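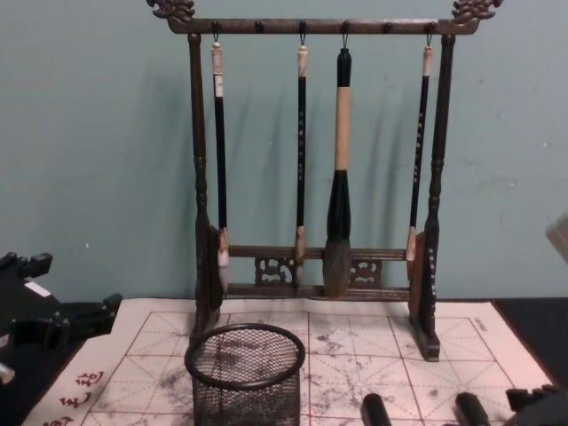
Figure 1. Brush rack and mesh holder on the gridded practice cloth, both grippers at the edge of the work area.

4.2 Setting up and running the brush-handling task

This section applies to every two-arm table in the Lutia room. Read section 4.1 (Power and stop buttons) before you start. The rules are the same for recorded runs and for practice.

Before power-on

1. Lay the cloth flat on the table with the printed characters on the left. Smooth out any folds. Old ink marks do not matter, but replace the cloth if it has torn or begun to curl.

2. Stand the rack towards the back of the cloth. Both feet must sit level. Push the top bar gently with one finger. If the rack rocks, move it until it is steady.

3. Hang each brush by its own loop, tip down. One brush to a hook. Leave space beside the thickest brush so that the fingers can close on the handle without touching the next one.

4. Place the holder in front of the rack, at least 300 mm from the operator's edge of the table.

5. Check that both arms are parked clear of the rack.

Note: Brushes with loose caps or frayed loops go in the Prorkus repair box. Do not tie a knot in a loop to shorten it.

Speed and reach

6. Set the tool speed limit to 2 on the Brastton panel. Setting 3 is for empty moves only, with nothing in either gripper.

7. Keep everyone who is not operating at least 800 mm from the table while the arms have power.

CAUTION: Never reach between the arms to straighten a brush. Press stop, wait for both arms to come to rest, then reach in.

During the task

8. Use one arm at a time near the rack. Hold the other still, with its jaws clear of the posts.

9. Grip brushes by the handle. Do not close the fingers on the bristles or on the ferrule.

10. Lift until the loop is free of the hook before moving sideways. A sideways pull can tip the rack.

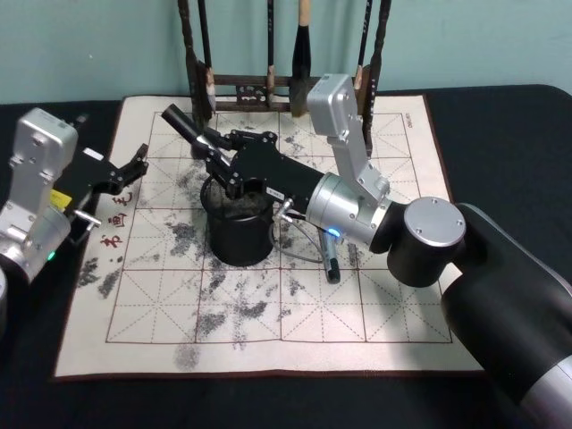

Figure 2. Right gripper over the pot, left gripper held open above the mat.

11. Watch the cable on the working arm at low positions. It must not catch on the pot or pass under the wrist. If it does, stop and raise the arm before you clear it.

12. If a brush falls, leave it where it lies until the arms have stopped.

Note: Where water is used, fill the pot to nearly half and no higher. Wipe up spills at once, including any on the table covering.

After the task

13. Park both arms, then switch off at the panel.

14. Rinse used brushes by hand and hang them up to dry.

15. Enter any dropped brush, tipped rack or caught cable in the table log. Faults on the arms themselves are reported to the Đàm workshop on the yellow form.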